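Griltgate Tool Circle – minutes of the April meeting

We met in the back room at Bustora again, starting a little after seven. I took the minutes because Henok Beyene was presenting and can't do both, so if you find "I" all over these, that's why. If I got something wrong, tell me and I'll fix it before the next one.

Apologies and leftovers

A couple of people sent word they couldn't come. The March minutes went through with one change (I had the Landia delivery charge in the wrong column, sorry again). The shared shelf key is still missing. Please check your coat pockets!

Main item: the Fikre hand-held gripper kit

This took up most of the evening, which I think we all expected. Landia is offering us the Fikre kit on a trial basis, and we have to tell them by the end of the month whether we want to keep it, send it back, or go for the bigger package. Henok has had it at home and walked us through what he likes and doesn't like.

The short version of the offer, for anyone who wasn't there: we would get 2 kits, spare finger pads, and access to the online storage where the recordings go. The price is $2,008 for the lot, paid in one go, and that covers support by email for the first year. There is no discount for paying early. I asked twice.

Henok went through the setup first. He says the printed guide is fine up to the part where you put the fingers on, and then it skips a step and you end up taking the whole thing apart again. It took him around 20 minutes the first time. He has written his own page of notes, and I'll put copies on the shelf once he's typed them up, because his handwriting is a crime.

Then we got on to handling. The kit is meant for recording everyday jobs around the house, picking things up and putting them down, so that a robot arm can learn from them later on. We had a long talk about which jobs are worth recording. Folding came up, of course, and so did cutlery. Henok argued for small, fiddly things, and I agree with him – a chain that slides around tells you a lot more about a gripper than a coffee mug does.

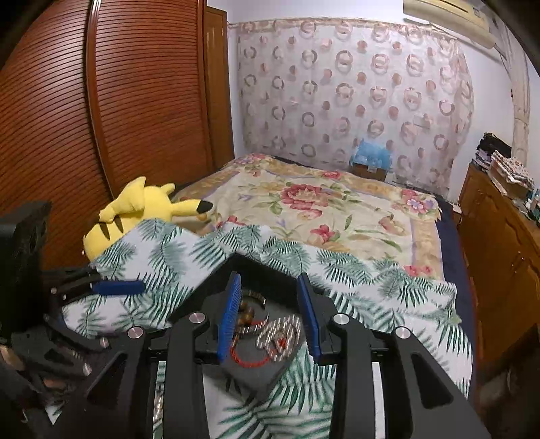
Fikre kit on trial: the blue ridged finger pads on either side of a bracelet with wooden beads and a silver chain.

We spent a good while on the pads. Some of us wanted to know if the ridges would scratch anything delicate, and the Landia sheet doesn't say a word about it. Henok will write and ask. There was also a question about whether softer pads can be bought separately. Nothing on that in the sheet either, so he'll put it in the same email.

Weight was the next thing. We passed the kit around the table and opinions were all over the place. I found it comfortable for a few minutes and then my wrist started to complain, but I have small hands and I'm used to lighter tools. Others thought it was perfectly okay. We agreed that a proper test means using it for a full session, so everybody who wants a vote should book a turn.

The storage side worried people more than the hardware did. Recordings made at home show the home, and we would all like to know who can look at them and how long they're kept. Henok thinks there's a setting for it but hadn't found it yet. I've asked that we get this in writing before any money moves, and everyone was happy with that.

Decided

We keep the trial kit until the next meeting. No order yet. Turns are a few days each, up to 4 people before we meet again, and the sign-up sheet is on the shelf door. Please charge the kit before you hand it over.

To do

Henok: email Landia about the pads, the storage settings and the missing step in the guide.
Me: sign-up sheet, copies of Henok's notes, and a polite message to Bustora about the heating.

Any other business

The projector bulb is on its last legs and we'll price a new one. Somebody left a green thermos behind, and it's at the counter.

We wrapped up just before nine. Next meeting same place, same time, and it's my turn to bring the snacks.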